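Hikix – crash when joining Isholm servers (ticket still open)

Okay, adding everything to this one so it isn't spread over three threads. Game is Hikix, current build from the Gandelico launcher, Windows, wired connection. Team matches on the small maps are fine. The second I try to join anything on Isholm, I get the loading bar, the music starts, and then I'm back at the desktop with no error box. I had it four times in a row last night, which cost me my ranked streak (I'm still a bit sore about that!).

What I've tried so far:

Verified the files in the launcher. It replaced two and said all good. Same crash.

Turned off the overlay. Same crash, but the menu does load faster now, so I'm leaving it off.

Deleted the shader cache. The first launch after that took ages and I thought I'd broken it completely, then it came up and crashed on Isholm like always.

Dropped view distance from 30 to 7. Now this one is interesting – I got in! I ran around the harbor with the pistol, even got a kill, and then it died when I opened the map. So it's something to do with how much of the island gets loaded, or at least that's my guess.

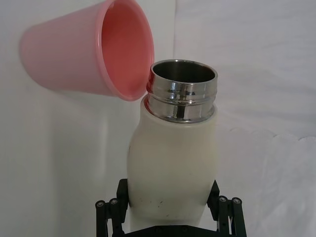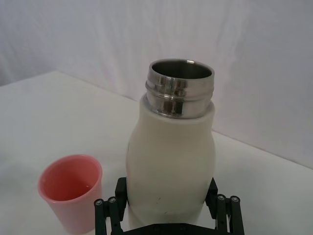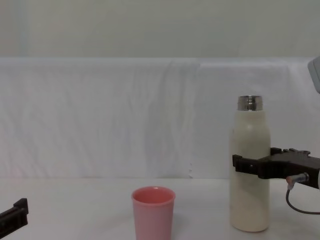
Kpodo, March

Update after Béla Vörös from support wrote back (thanks for the quick answer, by the way). He asked me to rename the config folder and let the game build a new one. Did that, and Isholm loads at view distance 30 with the map open and everything. I played two full matches and went back to the menu between them, no crash. I was so happy I forgot to write it down here until now.

Then I copied my old keybinds file back in and bang, desktop again. So it's the keybinds?? I really didn't expect that one. Mine is ancient, it goes back to the beta, and it still has lines in it for the grappling hook they took out. Hajnalka Orbán in my clan has one just as old and she gets the same crash with hers, only on Isholm, same as me.

For anybody who finds this with the same problem: close the game and the launcher both, rename the config folder, start up, and set your keys again by hand in the menu. Don't paste the old file in. You'll lose your crosshair too, so take a screenshot of those settings first – I didn't and mine still feels off.

Béla, I've attached the old keybinds file and the last crash log. If you want me to take lines out one by one and test, I can do that in the evenings, just tell me which ones to start with. Please don't close the ticket yet, I'd like to know if the next patch reads the old files properly.

Status: waiting on support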